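Budgeting for a two-arm tabletop robot

A two-arm tabletop setup (people also say bimanual cell, or just "the bench") is a pair of small robot arms that share one work surface and handle small objects between them. This entry is about paying for one. For the arms themselves, see the entry on arm types, and for software see the one on control.

I've planned four of these by now, two for myself and two for the Drillstead workshop, and I keep this page up to date because the same questions land in my inbox every March, when everybody is writing their equipment request at once!

What the money goes on

Most first budgets I see have one big line for arms and one small line called "other." The second line is where things go wrong. At Drillstead we had $4000 set aside for everything that wasn't an arm, and we spent almost all of it before either arm had picked up a thing. The wrist cameras, mounts, cables and power supplies came to $1045, and the rest went on the table, the lighting, a computer upgrade and spare parts.

Arms are usually quoted one at a time, and the quote may or may not include the gripper. Grurnell quotes the arm bare and the gripper as an option. Stüber bundles them, so the price looks scary next to Grurnell's until you add the two Grurnell lines together (I did that sum on the back of an envelope and felt a bit silly). Ask for the quote in writing, with the gripper, the controller and the shipping each on its own line.
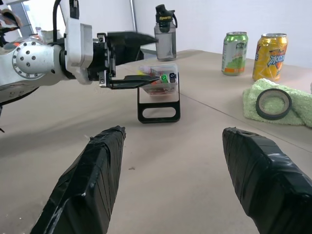 Posted by benchandbudget

Fingers and tape

Gripper fingers wear, and they deserve a line of their own. You can buy shaped replacements, print your own, or wrap the ones you have in black tape, as on the pair in the foreground. Tape is cheap and it's quick to redo, but it creases and it frays at the tips, so buy it by the box and keep a roll on the table within reach. I put down 40 rolls a year for a bench in daily use. That sounds like a lot, and the purchasing office did ask me about it, but we got through them.

Things to pick up

Test objects are easy to forget because everyone assumes they'll come from the kitchen. Some of them will. Drink cans, a sports bottle, a towel and a little clear plastic box of colorful bits make a pretty good starter set - hard, soft, tall, small and see-through all in one go. Clear plastic is worth having early, as it's tricky for a lot of cameras and you want to find that out before you've committed to one. I'd still set aside a small sum for duplicates.

The table

Buy it bigger than you think. Two arms need room to stay out of each other's way, and you'll want space at the back for whatever isn't in use. A plain matte top is kind to cameras. If yours is made of two panels, check the seam with your fingertip before you accept delivery - a raised edge will catch a low gripper again and again.

Lead times and support

Stüber took 7 weeks to deliver to us. Grurnell was faster on the arms and slower on the grippers, so we had arms with no hands for a good while. Dostix sells a support plan that covers both makes. I skipped it the first time and bought it the second, and I'd buy it again if only for the loaner arm.

Last edited 3 August 2024. Prices are in US dollars, before tax.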